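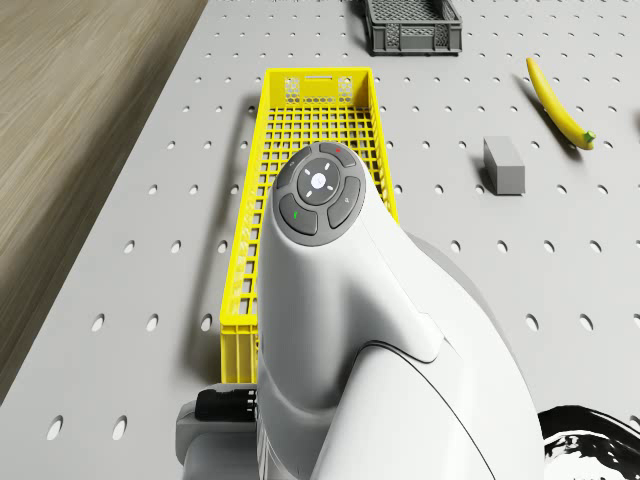

Re: [cell-planning] Ploster cell, what to order first

Nesrin Karaca wrote:
> Before I sign anything for Dunville I need to know whether the
> second arm is in this budget or the next one. Also, do we need
> 20 crates? The quote from Altıntaş lists them by the box.

Nesrin,

Second arm goes in the next budget. The simulated cell runs all the pick tasks with one arm, and the mount position is still open. Until that is settled I would not pay for brackets or cable.

The table is the long lead item. Altıntaş quotes 71 working days for a perforated top in the size we modeled, and the floor plan can't be frozen without it. Order it in March.
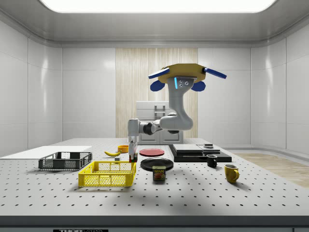
Sim cell, arm on the overhead plate, gripper at the small cube behind the yellow crate.

Overhead mounting keeps the tabletop clear but needs a ceiling survey, and that is not in the quote. Alex put 300 in the sheet as a placeholder for the survey. Treat it as a guess. Table mounting needs no survey and costs us work area at the back.

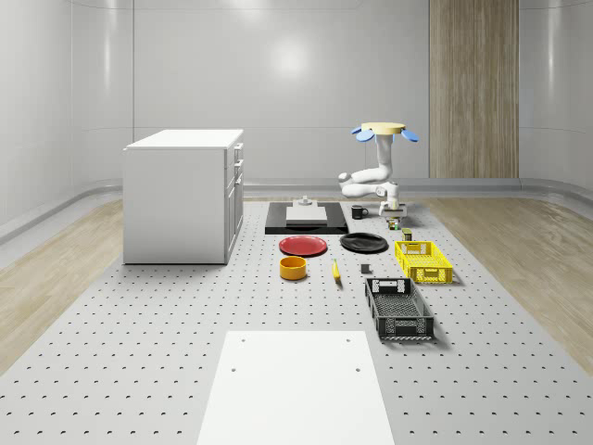
On crates: no, we don't need 20. Buy two of each color and one box of spare mugs and plates. The rest of the test objects can come from a grocery store. Please keep them on a separate line, as consumables, so they don't get tagged as assets.

Open items:
- payment terms, Altıntaş wants 90 percent on delivery
- spare gripper fingers, no price yet
- who receives freight at Dunville on a Saturday

Send me the revised sheet when you have it and I will check the part numbers.

Taner Kılıçarslan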